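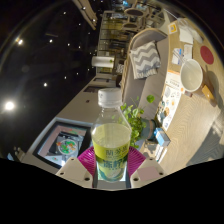 The Porstead Manipulation Club is a student group at Porstead Technical College that builds hand-held grippers and uses them to record everyday handling tasks. The recordings become training data for a small robot arm in the college workshop. Most sessions are spent on ordinary objects in ordinary rooms, such as a full drink bottle with a screw cap, held upright between two ribbed magenta pads over a table that still has a bowl and papers on it. Clear plastic and liquid are hard for our depth estimates, so bottles stay on the task list every term.

The club has 12 members, split between hardware and software. Hardware maintains the grippers, pads and mounts. Software handles calibration, file checks and training runs. New members spend their first month on both sides before choosing one.

Current work
Our main project is Brurkel, a shared set of pick, place and pour tasks. It holds 212 recordings that have passed review. A recording is rejected if the jaws leave the view, if tracking is lost, or if the object slips before the task ends. Rejected files are kept separately – the slip detection group uses them.

Nusturus is the pad testing project. Each pad design goes through 30 grasps on each test object and is then checked for wear along the ridges.

People
Nandini Acharya, faculty advisor
Palesa Ngcobo, club president
Ketill Zoëga, hardware lead
Hanne Hafstein, software lead
Mogens Kragh, workshop safety

Joining
The club takes new members in September. No programming experience is required for the hardware side. Workshop safety training must be completed before using the printers or the arm. Meetings start at 4 p.m. in the Lodhi Building, ground floor.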